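The Year I Went Back to Writing Letters

By Jerome Maglaya

I started with my aunt, mostly out of guilt. She'd mailed me a birthday card every April since I could read, and I had answered maybe two of them (with a text, and one of those was a thumbs-up). So one night at the kitchen table I dug out some paper, wrote "Dear Auntie" and then sat there for 15 minutes with no idea what came next. What do you even tell a person when you can't see three little dots telling you they're listening?

I told her about the neighbor's rooster. Then my knee. Then a pie I'd ruined, and by that point I was on the back of the page and my hand was cramping like I'd been hanging off a cliff. I mailed it before I could reread it. Five days later she called me, laughing so hard about the rooster that I had to hold the phone away from my ear!

So I kept going. I wrote to my old roommate in Rorbridge, to a cousin who moved to Uller, to my high school band teacher. My rule was one letter a week and no fretting about handwriting. Mine looks like something fell down the stairs. I keep my pens in a cup now, out where I can see them, and it has done more for my habit than any reminder on my phone.
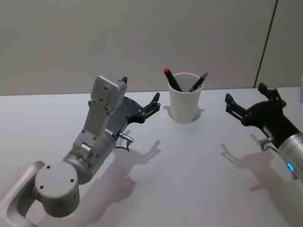
Milagros Tan told me my handwriting excuse was nonsense. She had been sending letters for years before I got going, she said, and the messy ones were the ones people hung on to, crossed-out words and all. Her own drawer had 151 of them in it, and she could tell who'd written each one from the envelope. She also told me to quit apologizing in the first line for taking so long. Everybody takes so long, and it eats up a quarter of the page.

I've dropped the apology. I start with whatever's happening at the moment now, like the rain, or the guy across the street who has been trying to back a trailer into his driveway since lunch. It gets the pen moving, and people seem to like it. My cousin asks about the trailer guy in every letter (he got it in eventually, around suppertime).

The other big help was clearing a spot. I used to write in between the mail and the cereal bowls, and I'd lose a page under a grocery flyer and give up. A bare bit of tabletop is plenty. I don't need a rolltop desk and a candle, though I did price the desk. 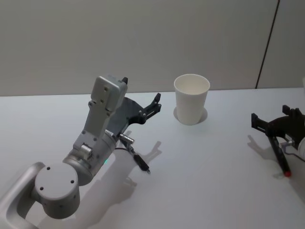 What to write on

I went a little overboard here. I bought a box of 200 sheets of cream paper from Woneck, a stationery shop I can't walk past, and it was so nice that I was scared to touch it. For a month I wrote on yellow legal pads while the good stuff sat in a closet. My band teacher got four yellow pages about my first car and wrote back on the blank side of a concert program, and that cured me. Use what you have. Thin paper folds easier anyway, and the pen matters a lot more. Try a few on scrap and keep the one that doesn't make you press.

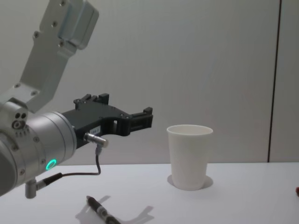 When they don't write back

Some people won't. My old roommate never has, but he called one evening from the parking lot of a diner in Mahama, halfway through a long drive, and read my own letter back to me in a terrible announcer voice. I'll take it. My cousin answers on postcards with room for nine words. My aunt, meanwhile, sends six pages at a time and numbers them, and the last batch skipped from three to five. I've asked her twice where page four went. She says it was about me.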